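Subject: Re: [cell-practice] Do we need a written rule for the person near the table?

At 9:40, a list member at Sorano wrote:

> Our group is preparing a short practice sheet for two-arm table work.
> We have a rule for the operator and a rule for visitors, but we are not
> in agreement about the second person, who resets the objects. Must this
> person leave the marked area each time, or is it enough to stand back
> from the table? Also, do you write down the start position of every
> object, or only of the ones that the arms will touch?
> It would help us to know how other sites do it.

Hello all,

I can answer for the Janesmont site. We had the same discussion in December, when we rewrote our sheet after Ceramstead asked to use it too. It is now 2 pages, and before it was 15, which I am sure no one had read to the end.

For the second question first: we write down everything on the table, also the objects that have no part in the task. Our kitchen setup has a dish rack with plates, a basket with snacks and a tray of candy bars. In the old sheet only the rack and the plates were listed.

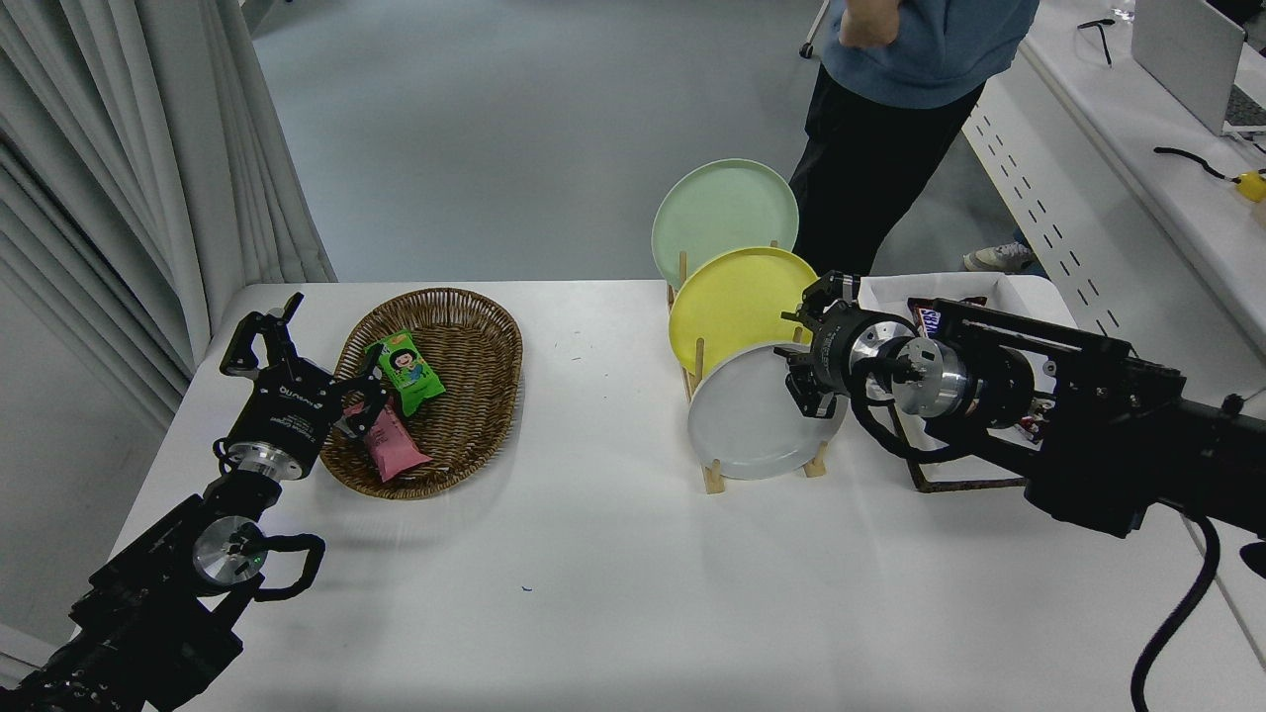 Then one shift put the tray behind the right arm and the next shift put it in front, and the two sets of runs could not be compared. So now the sheet has one line for each object: what it is, which side of the table, and which way it is turned. For plates in a rack we also write the order of the colors from front to back. It takes a few minutes in the morning and I believe it is worth it.

About the second person. Our rule has three parts, and I copy it as it stands:

4.1 While the arms have power, the second person stays on the far side of the table and keeps both hands away from the tabletop.
4.2 Before reaching in, the second person says "hands" and waits until the operator answers "stopped". A nod is not an answer.
4.3 The operator does not start again before the second person has stepped back and said "clear".

We did not ask the person to leave the area. At our old limit of 50 resets in a shift, people became tired of walking out and in, and they began to skip it. A rule that is skipped is worse for us than a smaller rule that is kept.

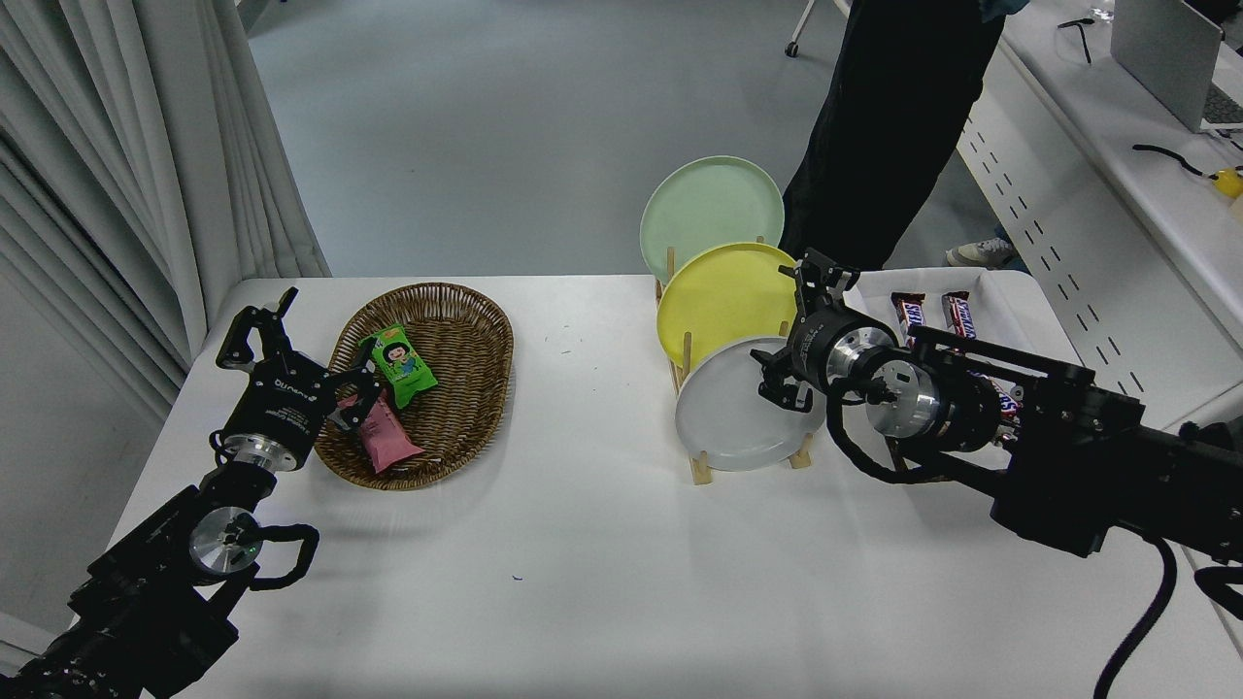 There is one point where I am still not satisfied, and this is cables. Our sheet says only that cables "must not disturb the motion of the arm", and everybody reads this differently. Garrido has a better text, I think: they move each arm slowly to the end of its range before the first run and look if any loop catches on something. They repeat this check after 2000 cycles or when a gripper was changed. I would like to take it over, if they have no objection – perhaps someone from there can say if the number came from experience or was only chosen.

Please note that our sheet does not replace the risk assessment. It is for daily work only, and the assessment for your own cell must come first.

If Sorano wants the full text, I can send it off list. I would be glad to receive your draft in return, also when it is not finished.

With kind regards,
Janesmont site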